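I finally sat down with *The Motine Lodger* on Sunday night, and I have been going on about it to anyone who'll stand still long enough. It's a creaky little British thriller from the tail end of the silent days, rushed back out with sound a year later, and it runs barely over an hour. I loved it!

I should say I came to it through the disc set from Purba, who have been putting out old quota pictures in batches. This batch has six films. Two are a slog, one is missing a reel, and I'd buy the whole box again for this one alone.

The set-up is simple. A young widow inherits Cadon, a tall narrow house on a cliff, on condition that she lets the top room to whoever asks for it first. A man turns up that same evening with one small bag and pays 17 weeks in advance, in coins. Then the clocks in the house start to stop, one floor at a time, working their way down towards her bedroom.

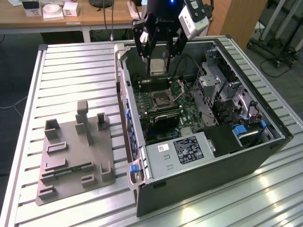 ## The good stuff

Let me start with the staircase, as the director clearly did. Nearly everything that matters happens on it or is overheard from it, and the camera keeps finding new ways to look up through the banisters (there's a shot of a hand sliding down the rail, lit by a single candle, that I rewound three times). You can tell there was no money. The same wallpaper turns up in the hall, the solicitor's office and, I'm fairly sure, the railway carriage. It doesn't matter a bit, because the shadows are doing all the work.

The added sound is odd and rather wonderful. Most of the talking was plainly recorded afterwards, and voices float about a foot away from the people using them. But somebody had the bright idea of leaving the top floor completely silent — no music, no hiss of rain, nothing — so every time the widow climbs up there the film seems to hold its breath.
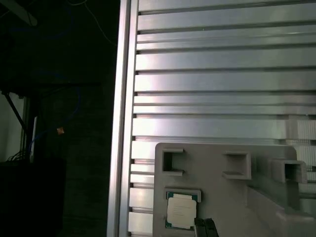

And she's a great heroine, by the way. She has a scream on her, but she also picks locks, reads other people's post and eats an entire cold chicken while working out who's been in the cellar. When the family doctor tells her to rest, she locks him in the pantry. I cheered.

## The less good stuff

There is a comic gardener. He has a song. If you've seen many films of this sort you'll know exactly when to put the kettle on.

The middle also sags once the long-lost uncle arrives from Durnalari, a made-up kingdom that seems to exist so he can wear a splendid coat. He explains the will, then explains it again to the gardener, and by then I'd worked out who was stopping the clocks. I hadn't worked out why, though, and the last ten minutes still had me on the edge of the sofa.

The picture quality goes up and down. The opening is lovely and crisp, the cellar scenes look as if they were shot through soup, and there's a nasty jump just before the uncle's first line. I'd still take this over the murky copy that used to go round on tape.
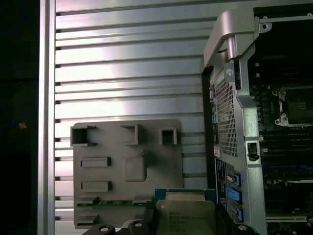
*Ribbed metal panel and grey bracket.*

As for extras, you get a short talk on the house sets and a gallery of lobby cards, both worth a look after the film (the cards give away the ending, so please do wait). I'm starting on the one with the missing reel next, with fairly low hopes and a large packet of biscuits.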